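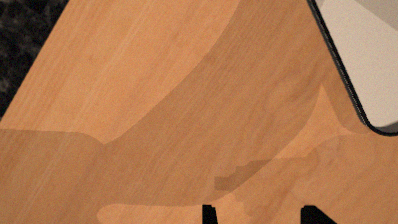 ok thread. preprint is up, Anayeli has been telling me to write this since August and I have 20 min before group meeting so typos are yours to keep

short version: our pick and place policy was using the arm's own shadow to figure out how high the gripper was. move the light, policy falls apart. we found a cheap way to test for it and a cheap way to fix most of it. all in sim, I'll get to that

Background for people outside the group. Tabletop task in Pranberg (our simulator). Small brown block, flat tray, arm picks up block, puts it on tray. Boring on purpose. Two views go into the policy, one from the wrist looking down past the fingertips and one from the side. No depth, no force. Just pixels and joint angles

We had a policy that did this at 80 percent over 200 trials. Not amazing, fine for a starting point. Everyone happy. Isauro wanted to move on to stacking

Then Surachet changed the default light in Pranberg for a totally unrelated reason (he was making a figure for a different paper and the old light looked flat) and forgot to change it back

next morning same policy, same checkpoint, same table: 39 percent

two days of us blaming the checkpoint loader. I rewrote a chunk of the image preprocessing that had nothing wrong with it. It's now slightly faster so fine I guess

what tipped us off was where it failed. Not random. Gripper would line up over the block really nicely, sideways error basically the same as before, and then close too high. Or keep going down and press into the table. Left/right good, up/down bad

if you've only got color images, height over a flat surface is kind of hard. From the wrist view the fingers are always in the same place in the picture. The table is one wood texture. The block is tiny. So what changes as you go down? block gets bigger, slowly. And the shadow moves. A LOT

with the old light, the arm's shadow slid across the table in a super regular way as the arm came down. It's a height gauge. A free one. Of course the network took it

Brisa C. (other Brisa, Brisa Cortés, yes there are two of us in one group) said this in about the first hour and we all said hm maybe. Sorry Brisa

So the method part. We call it Lokbridge, name comes from nothing, it was the name of the folder

The idea: take an episode you already have. Replay it in the simulator with exactly the same joint angles, same block, same tray. Change only where the light is. Now you have pairs of images where the robot did the identical thing and the only difference is the shading and the shadows

feed both to the policy. The action it picks should be the same. If it's not, the gap is how much it's leaning on the light. No new demos, no robot time, no rollouts even. You can run it on a checkpoint while you go get lunch

then we split the gap by direction. Sideways vs vertical vs gripper open/close. This is the part I actually care about. A single number would've told us "policy is sensitive to lighting", ok sure, everybody's is. The split says it's sensitive in HEIGHT and hardly anywhere else

and we could see when in the episode too. Reaching across the table, tiny gap. Last bit of the descent, big gap. Carrying to the tray, tiny again. Placing on the tray, medium. That last one surprised me, more on it below 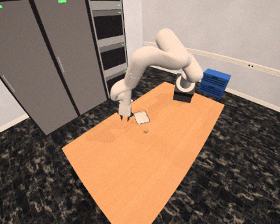
Brisa Tapia

side view of the same setup in Pranberg. Gripper's down beside the tray, block on the near side of it, and you can see how much shadow the arm throws over the far part of the table by the base. The fingers get their own small one on the wood right under them

that small one under the fingers is the important one. We did a second version of the replay where we turn shadows off for one piece of the arm at a time. Simulators let you do this, it's not physical, don't care, it's a diagnosis tool

result: kill the shadow of the big upper links, policy barely notices. Kill the shadow of the fingers and wrist only, and you get nearly the whole drop. So it wasn't looking at the huge dark shape going across the table like I'd assumed. It was watching the little gap between the fingertips and their shadow close up

which, ok, is kind of smart?? I'd do that. People do that when they park

Surachet's take is that it's a perfectly good cue and we should stop calling it a shortcut. I go back and forth. The cue is good. What it learned was one version of the cue, for one light, memorized. Under a different light the same gap means a different height, and it had no idea

The tray thing. Placing was medium bad and it took us a while. The tray is paler than the wood, so the shadow under the fingers has a different look on it, and it has that thin rim that throws a bit of its own onto the wood. Our best guess (guess!!) is the policy had a second, separate gauge for over-the-tray. We haven't nailed this down, it's in the appendix with the word "preliminary" all over it

The fix. Also simple. During training, for each episode, replay it under other lights (same replay tool) and add one extra loss term saying the action should match across the pair. Thats it. No new network

you'll say: that's just light randomization. Yes and no. We ran plain randomization as a baseline, where you render each episode under a random light and train as usual. It helps. It gets a good part of the way. But the vertical gap measured with the replay test stays clearly larger than with the pairs, and it takes longer to train to the same place. Table in the paper, please look at the table before replying lol

with the paired version, moved light, 200 trials: within 2 points of the original 80. So most of what we lost came back

original light: also no worse. I was expecting to pay something there and we didn't, or it's small enough that 200 trials can't see it. Wouldn't bet on it for harder tasks

What does it use for height now? Fair question, Anayeli asked it at practice talk and I stood there. We think block size in the wrist view plus the side view. When we blank the side view the paired policy gets hurt much more than the old one did. The old one hardly used the side view at all. It had its shadow, why would it

stuff that didn't work, quick:

- converting to grayscale. Shadows are still there in grayscale. I don't know what I was thinking
- heavy brightness/contrast jitter on the images. Changes how dark the shadow is, doesn't change WHERE it is, and where is the whole problem
- turning all shadows off for training. Fine with shadows off, terrible once they're back on. It treated the finger shadow like it was part of the block, went for it a couple times in a way that was hard to watch

limits. It's sim. One arm, one table, one task. Wood texture never changes, which I now think is its own problem and Isauro is on that. You need to be able to replay an episode exactly and re-render it, so for real robot data this doesn't transfer directly. You could physically move a lamp and replay the joint angles, we want to try that, nothing to show yet

also the lights we tested all come from above. A low light from the side makes really long shadows and we just didn't do it. Reviewer 2 if you're reading, I know

things I'd do if you have a wrist view policy and a simulator: take any checkpoint, replay a handful of episodes with the light moved, look at the vertical part of the action only. Takes an afternoon. If it's flat, great, go home. If it isn't, check the fingers' shadow first

I'd really like to know if people with depth input see any of this. My guess is no or much less. Cornov (the older codebase from our lab) has a depth version of the same task and we're going to run it through, the file formats don't match so it's slow

someone already DMed asking if the drop is just the image encoder being bad. We swapped it for a bigger pretrained one. Drop gets smaller, same shape, still all in the vertical. Appendix, second table

code for the replay test is out now, training code once Brisa C. finishes pulling our cluster paths out of it. Config is messy. The light position is in table coordinates NOT base coordinates, I lost an evening to that, you don't have to

work with Brisa Cortés, Surachet Sukprasert, Isauro Ledesma and Anayeli Magaña. Surachet gets credit for breaking it and he insists on that being in the acknowledgments

meeting is starting, will answer replies after. Talk slides go up on the Beltrán group page tonight or tomorow

edit since I can't edit: the "two days" post, it's the preprocessing crop I rewrote, the loader was Isauro. He would like that on record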